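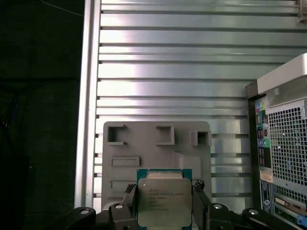
Stirndale CPU pull station - README / data card

Short version, will tidy later.

What it is
Wrist camera recordings and shift notes from the cell at our Novside refurb shop. Retired workstations and servers come in, processors get pulled, read, sorted, resold. The arm does the handling now. People do everything either side of it.

Contents
frames/ - stills from the wrist camera, one folder per shift
notes/ - what the bench staff wrote down, typos and all
jobs/ - task lists before and after the cell went in
43 shifts total. 25 have full notes, the rest are frames only. Don't average across both sets.

What changed for the bench
Used to be 3 people pulling and sorting by hand. Now 2 tend the cell and the third moved to test and grading. No one let go, but read the notes before you quote that as a happy story. Test pays a bit more and is sit-down work. Tending is a lot of waiting, then a lot of hurrying. Several notes say the day feels longer.

Less sore thumbs. More walking. Breaks got awkward - the cell doesn't stop at 10:00 so people were skipping them. Fixed in May, the cell pauses on its own now and nobody has to ask.

Job titles haven't caught up. Tenders are still listed as "bench assistant" in jobs/ even though they clear faults and retrain grip positions. Open issue with management.

Known problems
- Heat spreaders glare, small lettering often unreadable. Don't rely on frames for serials.
- Aluminum background reflects too. Same trouble.
- Fault reasons typed by hand, so "droped", "dropped" and "slip" are all the same thing.
- Plorumex scheduler clock was wrong for the first few shifts. Use the note times insted.

Privacy
No names in notes/. Caldeira staff rep went through them before release and struck lines that gave someone away. Gaps are marked [cut]. Please don't try to fill them.

Use
Research and training material ok. Not for rating individual workers, not for setting pace targets. Ask before redistributing.

To do
- merge fault labels
- add evening shift notes
- get the job titles sorted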